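Setting up a two-board mesh shelf for countertop fruit storage

Filed under: Kitchen, Storage
Written by Rodica Sandu. Measurements checked by Darius Sima.

These instructions cover a freestanding wire-mesh shelf unit with removable wood boards, used on a counter or table to hold fruit. They apply to the Buzatu tall unit and to most units built the same way: a rod frame, mesh on the sides and back, an open front, and boards that drop onto rails. Units with solid sides need wider spacing between containers and are not covered.

What you need

One mesh shelf unit with boards
One perforated basket or colander per level, at most as wide as half the board
A soft cloth and dish soap
220-grit sandpaper
Food-safe mineral oil (optional, see step 3)
Four adhesive felt or rubber pads
A tape measure
A small level

Allow 20 minutes for assembly and cleaning. Oiling the boards adds a night of drying time.

Step 1. Pick the spot

Put the unit on a flat surface with its back to a wall. Leave a finger's width between the mesh and the wall. Keep it out of direct sun and at least an arm's length from the stove, the oven vent and the top of the refrigerator. A dishwasher under the counter is a problem only if it vents forward; if yours does, move the unit to one side.

Measure the height from the counter to the underside of any wall cabinet before you carry the unit in. A tall unit that clears the cabinet by less than an inch will have to be tilted to go in, and tilting is how boards get dropped. Take the boards out first in that case.

Step 2. Check the frame

Stand the empty frame on the counter and press down on each top corner in turn. If it rocks, find the short corner and put a pad under it. Put pads on the other three as well, then check again with the level. A lean of a few degrees toward the wall is acceptable. A lean toward the front is not.

Run a cloth over the inside of the mesh. Any place where the cloth snags is a cut wire end or a weld burr. Rub it down with the sandpaper and wipe off the dust. Check the lower rails too, where your knuckles will pass every time you reach in.

Some side panels are joined to the back with hinges or clips and can be set at a slight angle. Both sides should reach the counter along their full length. If one hangs free, reseat the clip nearest the bottom.

Step 3. Prepare the boards

Boards are usually shipped unfinished. Sand the top face and the front edge lightly along the grain. Wipe with a cloth that is barely damp and leave the boards standing on edge until dry.

You can use them bare. Bare wood stains quickly from citrus and soft stone fruit. If you would like to avoid that, apply one thin coat of mineral oil to both faces, wait 20 minutes, wipe off everything that has not soaked in, and leave overnight. Do not oil one face only; the board will cup.

Do not use olive or sunflower oil. Both go sticky and pick up a smell.

Step 4. Seat the boards

Start at the bottom. Lower the board back edge first, then let the front edge come down behind the rail. The front rail should hold the board from sliding forward. Push down at all four corners. If the board clicks or lifts, rotate it end for end and try again, as the notches are rarely cut exactly the same.

Fit the upper board the same way. Check the height between the two. You need room for the basket, the fruit piled in it, and your hand on top. On the Buzatu unit the lower opening is tall enough with the upper board on its standard rail. On shorter units, move the upper board up one rail and keep only flat items on it.

Step 5. Choose the baskets

Holes matter more than material. Fruit that sits on a solid base holds moisture at the contact points and goes soft there first. A plastic colander works well, is easy to rinse, and costs less than a purpose-made fruit basket. Metal is fine if the coating is intact. Woven baskets are hard to clean once something has leaked into them.

Check the depth against the board. A flared rim can stick out a little past the front of the shelf. This is fine as long as the base sits fully on the wood. If the base itself overhangs, use a smaller basket.

If the basket has a pouring lip or a handle, turn it toward the side with more room so that it does not catch on the mesh.

Step 6. Assign the levels

Lower level: fruit you eat daily, and anything heavy. Set the basket to one side of the board. The open half is for loose fruit such as a melon, or for a second basket in summer.

Upper level: fruit still ripening, kept apart from the lower basket. Bananas go here, alone. They give off ethylene and will hurry everything placed next to them.

Not on this shelf: berries, cherries, cut fruit, grapes. Refrigerate those.

Onions and potatoes should not share the unit. Hjørdis Sjöberg asked in August whether an onion on the top board would affect apples on the bottom one. The apples will keep, but they may pick up the smell within a few days, and the mesh does nothing to stop it.

Step 7. Load the basket

Do not wash fruit before storing it. Brush off loose dirt, remove any sticker that is lifting, and check each piece for splits. Damaged fruit goes in the refrigerator or gets eaten.

Place the firmest pieces at the bottom. One layer is best for pears, peaches and ripe avocados; apples and oranges tolerate two. A few pieces at a time with a refill midweek keeps better than a full basket - and it is easier to see what is going off.

Slide the basket back until it is close to the rear mesh, then pull it forward slightly if the rim is pressing on the wires.

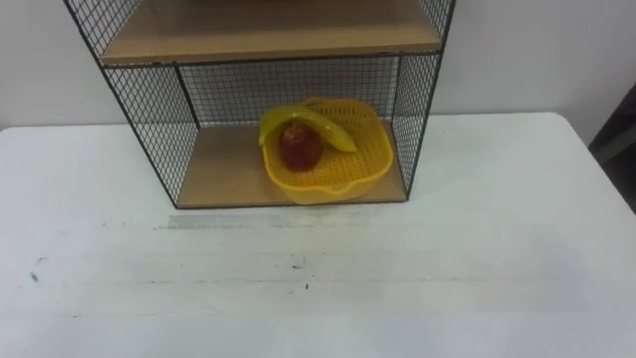 Step 8. Keep it clean

Empty and rinse the basket once a week and dry it before it goes back on the wood. Wipe the boards at the same time. Brush the mesh monthly with a dry paintbrush, working from the top down. Re-sand and re-oil when water no longer beads on the surface.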